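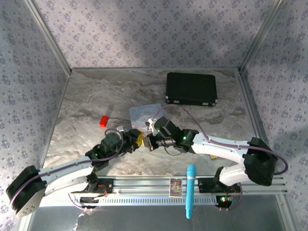
작업대, 12월. 무늬 상판과 검은 가방.

작업 노트, 12월. Jutenine 차 앞쪽 댐퍼와 새 냉각 덕트

오전 9시 40분에 시작했다. 지난번 노트의 끝에 쓴 것처럼, 왼쪽 앞 댐퍼에서 착지 후에 소리가 난다는 문제가 아직 남아 있다. 드라이버의 말로는 점프 다음의 두 번째 압축에서 "딱" 하는 소리가 한 번 난다고 한다. 나는 직접 듣지 못했다. 데이터에서는 그 시점에 스트로크가 끝까지 가지 않았다. 그래서 범프 스토퍼의 소리라고 생각하기 어렵다.

댐퍼를 차에서 내리고 먼저 윗쪽 마운트를 보았다. 구면 베어링에 유격이 있었다. 손으로 밀어도 느껴지는 정도이다. 오른쪽 것은 유격이 없다. 두 개를 같은 날에 교환했다고 기록에 있으니까 수명의 차이라고 보기는 이상하다. 왼쪽 하우징의 안지름을 쟀는데 타원으로 조금 변형되었다. Istov 트랙의 테스트에서 안쪽 연석을 세게 밟은 적이 있고, 아마 그때일 것이다. 확실하지는 않다.

하우징은 예비품으로 바꾸었다. 예비품은 이제 하나도 없다. Grabowska에 네 개를 주문했다. 납기는 18일이라고 답이 왔다. 다음 테스트에는 못 맞춘다. 그동안 변형된 하우징은 버리지 말 것. 내가 빨간 테이프를 감아서 선반 맨 아래에 두었다. 차에 다시 끼우면 안 된다.

댐퍼 오일도 같이 바꾸었다. 나온 오일은 색이 어둡고, 금속 가루는 필터 종이에 거의 남지 않았다. 피스톤 링은 그대로 사용한다. 질소 압력은 전과 같은 값으로 넣었다. 리바운드는 두 클릭 풀었다. 이것은 소리 때문이 아니고, 드라이버가 자갈 구간에서 앞이 땅에 늦게 붙는다고 말했기 때문이다. 한 번에 두 가지를 바꾸는 것은 좋지 않은 방법인 줄 안다. 하지만 다음 주행 시간이 짧아서 이렇게 했다. 결과를 볼 때 잊지 말아 주세요.

점심 후에 냉각 덕트.

뒤쪽 라디에이터로 가는 덕트의 새 형상을 Pustulham에서 받았다. 이전 것보다 입구가 넓고 꺾이는 곳이 완만하다. 도면으로는 잘 맞았는데 실제로 대 보니까 롤케이지의 대각 파이프에 닿는다. 간격이 필요한 곳은 7mm인데 지금은 0이다. 덕트의 윗면을 열풍기로 데워서 누르는 방법을 생각했지만, 그렇게 하면 단면이 줄고 새 형상의 의미가 없어진다. 그래서 브래킷을 낮추기로 했다. 브래킷의 구멍을 새로 뚫고, 아래쪽 볼트는 짧은 것으로 바꾸었다. 긴 볼트는 배선에 닿을 수 있다.

임시로 끼우고 엔진을 켜서 수온을 보았다. 아이들에서는 전의 덕트와 차이가 보이지 않는다. 이것은 당연하다. 차가 서 있으면 덕트에 바람이 들어가지 않으니까. 팬을 켠 상태에서도 비슷했다. 실제 판단은 주행에서만 할 수 있다.

참고로 랠리크로스에서는 한 히트가 짧아서 수온이 안정되기 전에 끝나는 경우가 많다. 그래서 최고 온도만 보면 안 되고, 출발 대기 때의 온도와 마지막 랩의 온도를 같이 적어야 한다. 지난 시즌의 우리 기록에는 최고 온도밖에 없어서 비교하기가 힘들다. 기록표에 칸을 두 개 추가했다. 파일 이름은 바꾸지 않았다.

진흙 문제도 있다. 입구가 넓으면 진흙이 더 들어올 것이다. 망을 이전 것보다 가는 것으로 해 볼까 생각했지만 가는 망은 빨리 막힌다. 우선 전과 같은 망을 쓰고, 히트마다 떼어서 무게를 재기로 한다. 저울은 댐퍼 선반 옆에 있다. 1,000g까지만 잴 수 있는 작은 저울이니까 젖은 진흙이 많으면 나누어서 올려야 한다.

오후 4시쯤 런치 컨트롤의 로그를 조금 보았다. 출발 직후에 뒤 바퀴 회전이 앞보다 높고, 클러치가 완전히 붙는 시점이 매번 조금씩 다르다. 페달 센서의 신호에 잡음이 있다. 커넥터를 뺐다가 다시 끼우니까 잡음이 줄었다. 핀 하나가 약간 벌어져 있는 것 같다. 커넥터를 교환하는 것이 맞는데 같은 종류가 부품함에 없어서, 접점만 청소하고 케이블을 묶어서 움직이지 않게 했다. 이것은 임시 조치이다. 주행 전에 반드시 신호를 다시 확인.

남은 일:

- 왼쪽 앞 댐퍼를 차에 장착, 토크 확인, 표시 펜으로 선 긋기
- 얼라인먼트 다시 측정 (마운트를 바꾸었으므로 캠버가 달라졌을 수 있음)
- 덕트 브래킷의 구멍 가장자리 다듬기, 도장은 나중에
- 페달 센서 커넥터 주문
- 오른쪽 하우징의 안지름도 재기. 오늘은 손으로만 확인했다

얼라인먼트 측정판의 한쪽이 조금 높은 것 같다는 의견이 전에 있었다. 측정하기 전에 수평을 먼저 봐 주세요. 나는 내일 오전에 댐퍼부터 시작한다.

저녁 6시 20분 추가: Pustulham에 간섭 위치를 메일로 보냈다. 파이프 중심에서 잰 치수를 같이 썼다. 다음 버전에서 윗면을 고칠 수 있다고 하는데, 금형을 바꾸는 비용은 아직 모른다. 답이 오면 이 페이지 아래에 붙이겠다.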